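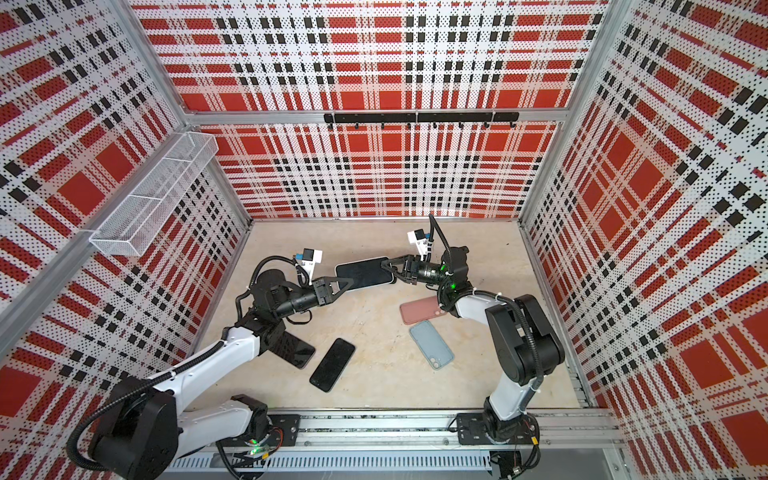

Akach Robotics Club — Minutes, 23 May 2019

Minutes taken by Eilidh Mowat

1. Previous minutes
Accepted with one correction. The last set recorded the phone project as "nearly finished." The secretary asked for this to read "started," and the change was made.

2. Phone and case project
The project group reported that both arms can now hold one phone between them, a gripper on each end, with the screen facing up. They would like to call this the handover stage and move on to putting phones into cases.

The secretary asked what had been handed over. Two grippers holding the same phone is a shared hold, and a handover needs one of them to let go at the right moment. The group said the letting go is written and works "most times." Asked for the log, they said they had not kept one. Agreed that the stage stays open until there is a log of 18 tries in a row, failures included, with no restarting the count after a bad one.

There was a longer argument about the cases. The pink one and the light blue one have both been used lying loose on the floor panel at whatever angle they land. One view was that this is the honest test. The other was that we can't yet do it with a case set down square, so we are making trouble for ourselves. Left undecided. The group will try square first and report back.

Also raised: whether spare phones should be on the panel during a run. One of them usually ends up under the left forearm, and the code does not know it is there. The group feels the clutter is good practice. The secretary feels it is a cracked screen waiting to happen — and would like it minuted that she said so in advance.

3. Wall pattern
Medach has suggested in writing that the red, white and black plaid helps the wrist cameras. No one present could say how. A member offered to run the same task with plain card over the walls and compare. Accepted, provided the result is shown at the next meeting whichever way it goes.

4. Gillies Cup
Entry costs 300 dollars and closes in November. The group wants to enter the two-arm class. A vote was taken on entering now: 3 for, 7 against. It will come up again once the log in item 2 exists.

5. Any other business
The loose wire at the base of the right arm, where it hangs over the front of the rail, is to be clipped down before the next run. The Prestus manual is still missing. Whoever has it, please put it back on the shelf.

Actions
Project group: log of tries, square case test, wire.
Eilidh: reply to Medach, ask Gillies about late entry.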